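Quando se fala em ensinar robôs, muita gente imagina fórmulas num quadro. Na Hollness, ensina-se mostrando: a mesma tarefa simples, repetida até render 2000 exemplos para o sistema aprender.

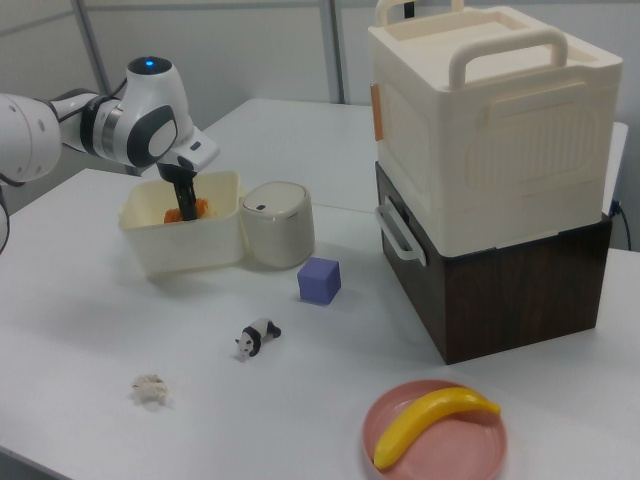
**Da redação da Clornora**

Passei uma manhã ali e saí encantada. Cada exemplo junta as imagens das câmeras e os movimentos do braço, instante a instante. O projeto, batizado de Tollevitz, já guardou 1539 deles, e a equipe revê tudo antes de aceitar - um trabalho paciente, quase de arquivo!
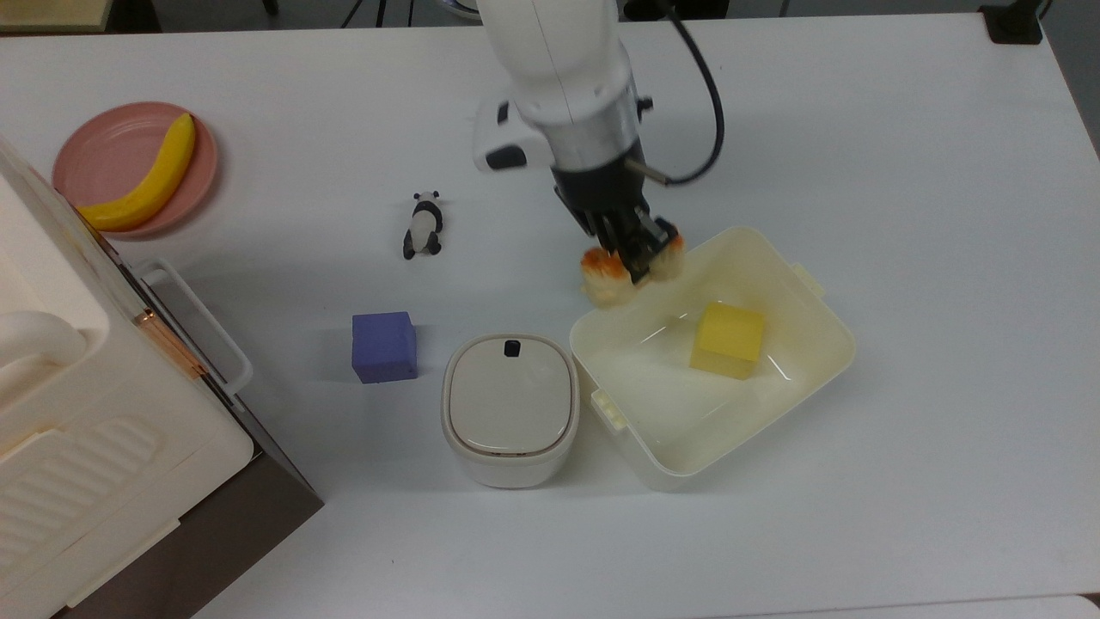 Uma leitora que acompanha o projeto nos escreveu que o difícil é variar: se todos os exemplos forem iguais, o sistema decora a mesa e se perde quando alguma coisa muda de lugar. Na Hollness, concordam com ela. Por isso as sessões são curtas, cada uma com 60 tentativas, e entre uma e outra a disposição muda.
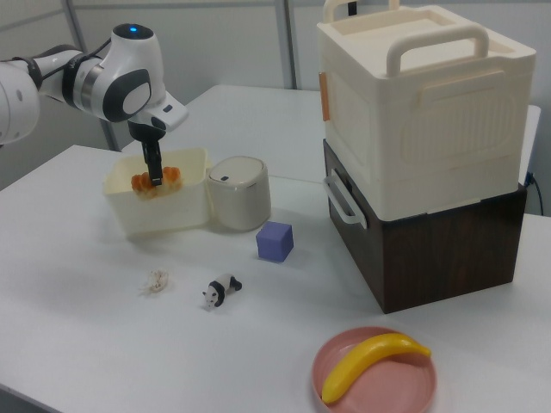
Os exemplos hesitantes também interessam. Uma aproximação torta, corrigida no meio do caminho, ensina coisas que a execução perfeita esconde. E há o que fica fora da tarefa: com o panda e a banana de brinquedo sobre a mesa, o sistema precisa aprender o que deve deixar em paz. Na última sessão que acompanhei, foram aceitas cerca de 87% das tentativas, e eu já torcia por cada uma delas.

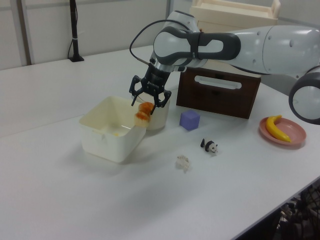 *A garra sobre a borda da caixa, durante a coleta do projeto Tollevitz.*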